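A certificate for everything

13/09/2020

I used to work in the office of a firm that made small metal parts for people who made larger metal parts. I mention this because Kostton has been in the news again, and three separate people have asked me whether I'm shocked. I am not shocked. I have typed too many certificates. 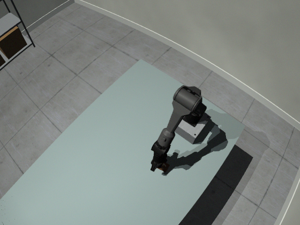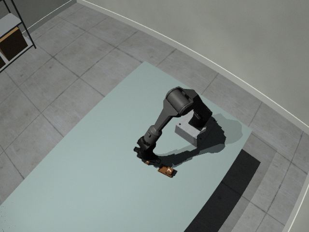 For anyone who has had better things to read, Kostton makes the seals that go into pumps, boilers and a good many things under your kitchen sink. Last week it admitted that the test figures sent out with some of its seals were not the figures that came out of the tests. They had been "adjusted for consistency", a phrase I intend to use the next time I'm asked what I weigh. It happened at the Curiddale works, it went on for seven years, and it covers 3,002 batches. The company is confident that no seal has failed as a result. It would be, wouldn't it.

The statement was read out by Veronica Nedelcu, who runs the place and had the look of someone who'd been handed the page in the lift. She was deeply sorry. She was sorry to customers, to staff, to shareholders and to "the wider sealing community", whom I should very much like to meet. Then she took four questions and went home.

What interested me was the reason given. The customer's contract asked for a score of 95 on the squash test (it has a longer name, but they squash it and see if it springs back). The seals kept scoring a bit under. Everyone at Kostton knew a bit under was fine, and everyone at the customer's end very likely knew it too, as the number had been copied from an older contract for a different seal. Getting it changed would have meant a meeting. Typing 95 took a second and a half.

I know that second and a half. At Ridgeway, where I did my time, we had a form with 20 boxes on it and one of them was for the humidity of the store room. We had no means of measuring the humidity of the store room. My predecessor had always put 48, so I put 48. One December the roof leaked all over the shelving and I sat there with a bucket beside my chair and put 48. Nelu Roman signed underneath, as he did every afternoon, with a pen that lived behind his ear, and off it went to the customer, who filed it.

Was that fraud? I've gone back and forth on it. No one was ever going to be hurt by a damp bracket. But then a seal is a more serious article than a bracket, and I don't suppose there's a bell that rings when you move from one to the other. The form looks the same. The chair is the same chair.

My friend Shamim Malik, who audits factories for a living and is therefore asked to very few parties, takes a harder line. She says a wrong number on a certificate is a lie with a letterhead, and that if the number's daft you get the number changed. I said that was easy to say if you'd never tried to get a number changed. She said she had, it took her eleven months, and she'd do it again. We had another coffee and talked about her knee.

Kostton's remedy is to buy Vukelora, a computer system that takes the readings straight off the test bench so that human hands can't get at them. Perhaps it'll work. I notice it doesn't do anything about the 95. If the seals still come in a bit under, the system will now say so, very promptly, to a manager with an order due out by five, and we'll find out how many ways there are to squash a thing twice and keep the better go.

The customers have been promised fresh certificates for every batch. Somebody at Curiddale will be sitting down to type those, I imagine, quite a young somebody on not much money -- and I hope they've been given a decent chair and a form with fewer boxes. I'd also like to know who is checking the old seals themselves, the ones already inside the boilers. The statement said this was "under review". I've written to ask. So far I've had a reply thanking me for my interest in careers at Kostton.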